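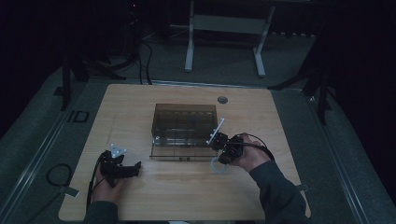
Melamine desktop or real timber veneer, and can I sand it?

I've taken over a small shared office in Werora and inherited a few desks with it. They're all a pale oak colour with rounded corners, and I'd like to refinish the tops before winter. My trouble is that I can't tell what they're made of. The one I've been looking at most closely is a light wooden tabletop with a small round dark grommet hole near one side, and I thought the hole might be the place to check, as the cut edge must be hiding in there. The grain looks like oak to me but so does a lot of printed board.

The tops have a few faint mug rings and one has a grey patch where something stood for a long time. I've got a random orbital sander, some 120 and 180 grit discs and half a tin of water-based polyurethane left over from a bookcase. Before I start I'd like to know:

How do I tell veneer from printed board without wrecking a desk?

If it is veneer, how much can I take off?

Will the rings come out, or do they go too deep?

I don't want to spend much. A bloke at the tip shop in Laltberg told me new tops would be the easier way to go, but there's nothing structurally wrong with these and I'd sooner keep them. The floor is carpet, so I would have to carry the tops outside to sand. They unscrew from the frames, I've checked that much.

Posted by werora_desks

Tzu-hsuan Fung

You're right about the grommet. Lift the ring out (most are a push fit, some have two little clips) and look at the cut edge of the hole with a torch. You will see one of three things.

Solid timber shows the same colour all the way down, and the grain lines on the top carry on into the side of the hole. On a small hole this can be hard to read, so look for end grain on two opposite sides.

Veneer shows a thin line of real wood at the top, then a core that is either chipboard, MDF or ply. The line is usually a bit over half a millimetre on older furniture and less on anything recent. There is nearly always another layer underneath to keep the board from cupping.

Printed board shows a core with a skin like thick paper or plastic. If you scratch the skin at the hole with a pin it will either not mark or will flake off in a hard chip.

The other check is the pattern. Go over the top in low light and look for the same knot or swirl turning up twice in exactly the same shape. Printed patterns repeat. Veneer can repeat too, as sheets are cut one after another from the same log, but the figure shifts slightly from sheet to sheet and you'll see a join between them.

If it is printed, put the sander away. You'll go through the colour in seconds and there is no getting it back. You can clean it, or scuff it lightly, prime it with a bonding primer and paint it.

If it is veneer, don't use 120 on the orbital. I would do it this way:

Wash with warm water and a small amount of dish soap, wrung-out cloth, dry straight away.

Wipe with methylated spirits on a rag in a spot underneath or inside the grommet hole. If the finish goes sticky it is shellac or an old lacquer and you can take most of it off with metho and fine steel wool, no sanding at all.

If metho does nothing, use a chemical stripper and a plastic scraper. Follow the times on the tin and do it outside.

Hand sand only, 180 then 240, with a cork block, along the grain. Stop when the surface is even. Stay well back from the edges and especially from rounded corners, where everyone sands through.

White rings are moisture in the finish and will go when the finish goes. Black or dark grey marks are usually in the wood. Oxalic acid will shift them on oak. Wear gloves and glasses, rinse well, and let it dry for a full day before you judge the colour.

Your leftover polyurethane is fine if it hasn't skinned over. Strain it through an old stocking. Three thin coats, light rub with 320 between them.

haltton_shed

just paint them. I did 10 desks for our club and sanding was a waste of a weekend. Two coats of the tough enamel from the hardware store and they've been fine, bit of chipping on the front edges but you don't notice

Awuor Mollel

I agree with most of what Tzu-hsuan wrote, with one change. I wouldn't bother with stripper on desks of this kind until you have tried cleaning them properly. A lot of what looks like worn finish on office furniture is years of spray polish and hand grease. I use white spirit on a soft cloth and change the cloth often. I had a table from a school in Hadgu that I was sure needed a full refinish and it came up well with only that and a coat of paste wax.

For the mug rings, try this before anything else: a dry cotton tea towel over the ring and a warm iron, no steam, for a few seconds at a time. Lift and look each time. It works on white rings in lacquer. It does nothing for dark ones, and it can soften the glue under veneer if you leave it sitting, so keep it moving.

On grit, if you do end up sanding, buy fresh 180 paper. Old discs that have done a bookcase will be clogged and leave swirls that only show after the first coat of poly. Also check the edges of the tops separately from the faces. It's common to find a real veneer face with a plastic edging strip, and the strip won't take stain or finish the same way. I mask mine off with painter's tape and leave them alone — the colour is usually close enough.

Do the worst top first, start to finish, and let it cure for a week before anyone puts a cup on it. Water-based poly feels dry within a couple of hours but it marks easily for the first few days.

werora_desks

Thanks both. Pulled the ring out this afternoon and there's a thin layer of wood and then chipboard, so it's veneer. The edge strip is plastic like Awuor said. I'll do the white spirit first and see how far that gets me. Does it matter if the wax goes over old polish residue, or does all of it have to be off?

Awuor Mollel

All of it off, as near as you can manage. Silicone from spray polish stops wax from bonding and it will look patchy. Keep wiping until the cloth comes away clean, then leave it overnight with a window open before you wax.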